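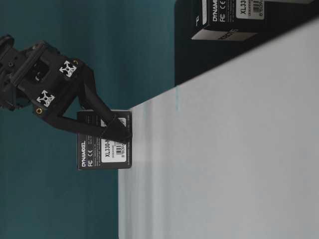 Small Dynamixel carton in the gripper, close to the table edge

Teleop demos for a box task – how sloppy am I allowed to be?
Posted by tuklow_bench, Jun 8, 2026

Hi all! I'm teaching my arms to move small servo cartons over to a black panel and line them up. I drive everything by hand with a Flivier leader set, and so far I have 1170 demos saved. I started in December, so yes, I'm slow. 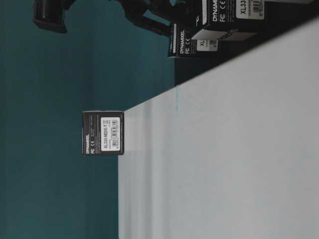

My trouble is the grab. Sometimes I come in from the side, sometimes at an angle, and if I miss I back up and try again. The trained policy kind of hovers over the carton like it can't make up its mind. Do I throw out every messy demo and start over? Please say no.

montoya_garage
No! Keep the misses where you recover, those are gold. What I'd toss are the ones where you sit still for ages deciding what to do (I had 900 demos and a scary number had me just parked there, sipping coffee). Trim the pauses first, retrain, then look again.
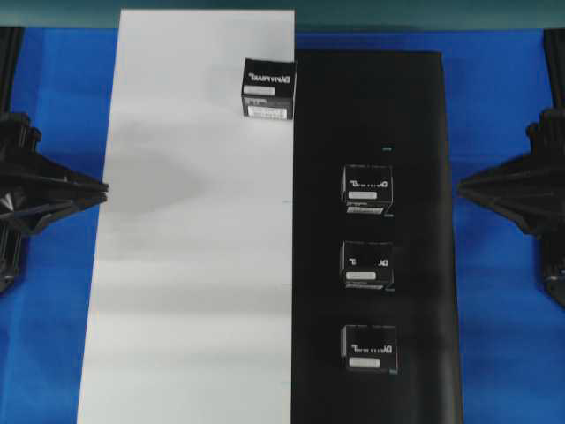 Also pick one order for filling the column and stick to it. I went top to bottom on some days and bottom to top on others, and my policy hovered exactly like yours.

pliromov_fan
get more data. 1424 worked for me

halfstep_hollow
I'd work on the approach angle before recording anything new.

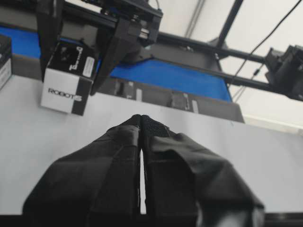
Wrist views matter a lot for this kind of grab, and I'd play yours back on their own with the other cameras hidden. With the fingers closed and empty like that, and the ROBOTIS box way off in the upper left, could you tell where to go next from that view alone? If you can't, start each demo with the box nearer the middle – mine got a lot less wobbly after I did that. And open the fingers early, well before you get to the carton.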